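Notcombe Community Orchard and Garden Group
Summer meeting, Saturday, August 7, 2021, in the village hall

Present: 25 members, plus two from the Mistavport allotments who came over to see what we're up to (very welcome, and thank you for the plums!).

## 1. Last meeting

Minutes from March agreed. The only matter arising was the water butt, which now has a lid.

## 2. Money

Balance stands at £3,081, up a good bit on the spring. The plant sale brought in £455, our best ever — the tomato seedlings had gone by eleven. Agreed to pay the hall hire for the rest of the year in one go. The insurance renewal is due next month and has come in at the same price as before.

## 3. Orchard

The young apples have come on brilliantly and we're looking at a proper crop from the bottom row. Two of the Uzor pears have canker. Agreed to cut out the worst of it this week and look again after leaf fall. The grass between the rows needs one more cut before picking starts; the Mistavport visitors offered the loan of their scythes and a morning's teaching, which was accepted with great delight.

Wasp traps: discussed at some length. Agreed to try them on the plums only.

## 4. Tables and hall kit

Members were pleased with the pale wooden tabletops, which wipe down easily and will do nicely for the produce show. Agreed that cloths aren't needed except under the jams. Trestles to be stacked on the left of the store, please, so the piano can still get out.
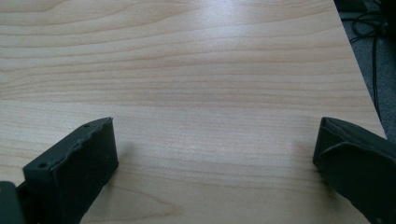

## 5. Apple day

Lots of ideas, all of them good. Settled on:

- juicing from ten until we run out of apples
- longest peel contest, with under-tens going first
- a tasting table, with cards for people to write their favourite on
- soup and bread at lunch

The press will be hired from Hakon again, as it did so well last time. Bring clean bottles, as many as you can carry. Posters to go up in the shop and on both bus shelters.

## 6. Any other business

Seed swap moved to the small room. The compost bay by the gate is full — use the far one. A member asked if we could grow quinces and the answer was a loud yes, so prices will be looked up for next time.

Meeting closed at 12.20, followed by plums.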